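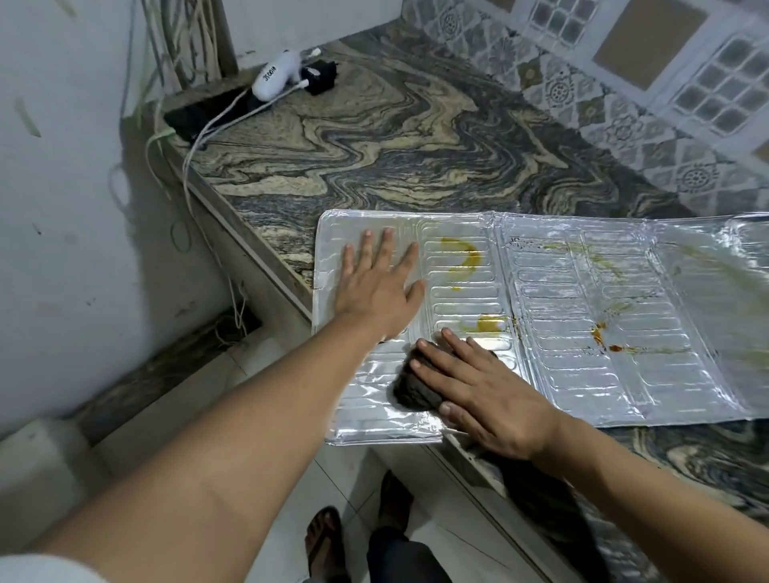 Manouchehr Amini wants to know whether a foil sheet with food on it is worth wiping at all, when a fresh one costs so little. It is a fair question, and the answer depends on the sheet. Thin kitchen foil off the roll goes in the bin once it has grease on it. A heavier embossed sheet can be wiped and put back many times if it is laid flat and held while you work. Most of the sheets that get thrown out early have torn, and most of the tears come from rubbing with one hand.

Morkthorpe Adult Learning
Kitchen Care, Unit 11: Foil, Stove Tops and Stone Counters
Handout for Room 304
Revised 2019-08-18

Bring this handout to the practical. The reading from Unit 10 on cloths and soaps is assumed.

1. Foil sheets

People lay foil sheets on shelves, behind stoves and around burners to catch oil and food. We are dealing with the embossed kind, which has a raised pattern pressed into it. The pattern stiffens the sheet a little and also gives food a place to collect, in the low lines beside the ridges.

Method:

Clear enough counter to lay the sheet out. If it is longer than the counter is deep, let the near edge hang over the front and do the sheet in sections.
Shake or lift off loose crumbs first.
Spread one hand flat on the sheet, close to the part being wiped. Wipe away from that hand.
Follow the ridges. Wiping across them catches the cloth and starts creases.
Turn the cloth often. A loaded cloth moves the oil to the next panel.
Do the back last, and dry both sides before the sheet goes back.

Yellow stains from turmeric and orange-red ones from chili or tomato usually lift from foil with dish soap and warm water. They are much harder to get out of the cloth, so use a dark one or one you don't care about. Do not use steel wool. It goes through the high points of the pattern. Dishwasher powder and other strong alkaline cleaners will turn aluminum dull and gray, and the dullness does not wipe off. Vinegar left standing on it does something similar, more slowly.

A crease at the end of a sheet can be flattened with the palm. A hole means the sheet is finished, at least for any spot where oil lands.

2. The stove top

The practical uses a two-burner gas stove with a glossy top. The order of work matters more here than with the foil.

Turn both knobs off and close the gas valve. Wait until the pan supports are cool. Allow 30 minutes after ordinary cooking, longer after a heavy pot has stood on the large burner. Hold a hand near the metal before you put one on it.

Lift off the pan supports and then the burner caps. Note which way each one sat. A cap that goes back crooked gives an uneven flame, and people then blame the gas.

Soak the supports in hot water with dish soap. Caps may be washed but have to be fully dry before they go back, including the small slots around the rim. A wooden toothpick clears a slot. Never a wire on a soft metal cap, it makes the slot larger.

For the top itself, use a well wrung cloth. Water should not run into the burner openings. Work from the back toward you. Vent slats along an edge are done with a soft brush, along the length of the slats, and then with a dry cloth.

Before you put anything back, run a flat palm over the surface. The hand finds dried sugar and oil film that the eye passes over, especially on black.
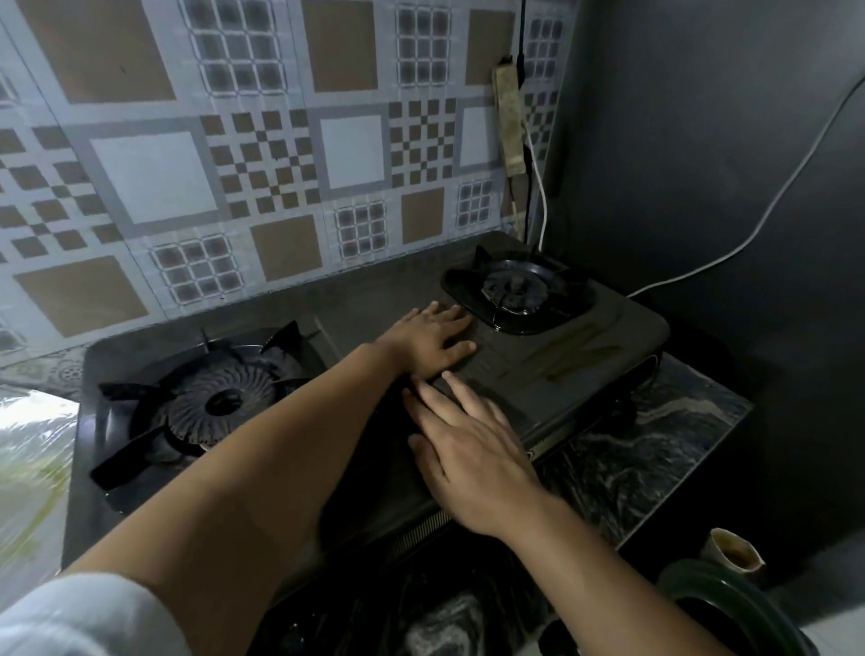

Arnar Kjærgaard asked in the last group why a glossy black top still shows streaks after it has been washed properly. Usually it is soap. The wash leaves a film, the film dries in the direction of the last wipe, and on black you can see it from across the room. Go over the top with a cloth rinsed in plain water, then right away with a dry one. If there are still streaks after that, the cloth is probably holding fabric softener. Wash stove cloths without it.

Scouring powder on a glossy top leaves fine scratches, and these look like streaks too. They can't be wiped away. Rub at a right angle to the mark with a damp cloth. If the mark doesn't change at all, suspect a scratch and leave it alone.

3. The counter

Granite and marble are often mixed up in class because both can be dark with pale swirls. The difference matters for cleaning. Marble is marked by lemon juice and vinegar, while granite mostly is not. If you don't know what you have, treat it as marble and stick to mild soap.

Move everything that stands on the counter before wiping, cups and jars included. Rings form under them. Unplug chargers and adapters, dry your hands first, and lay the cables somewhere they can't trail in the water. Wipe the plugs with a dry cloth only. The same goes for a power strip mounted on the wall near a stove, which collects grease like everything else at that height. Switch it off at the source before you touch it. If the casing is cracked or brown at the sockets, replace it.

Patterned backsplash tiles hide splashes well. Wipe the whole area behind the burners, whether or not it looks dirty. Grout takes a soft brush and soap.

4. Products named in class

Bundier paste is for the pan supports only. It contains grit. Valtau liquid is an ordinary dish soap and can be used for everything in this unit, about a teaspoon to a bowl of water. You do not need both. If you bring your own soap, bring the label too.

5. Practical

Work in pairs, 2 to a station. One pair does the foil while the next does the stove, then change over. The one who is not wiping writes down the order of steps actually followed, including the wrong ones. Hand in the list with both names on it.

Points are taken off for a torn sheet, for water in a burner opening, and for caps put back wet. Speed is not marked.

Questions to prepare:

Why is the hand placed close to the part being wiped and not at the far end of the sheet?
What would you use on a dried milk spill beside the small burner, and what would you do first?
Your counter has a dull spot the shape of a lemon slice. Which stone is it likely to be?

Reading: Grímsdóttir, Surfaces in the Home, the chapter on soft metals. The library copy is on loan until November, so use the photocopy in the folder by the sink and put it back dry.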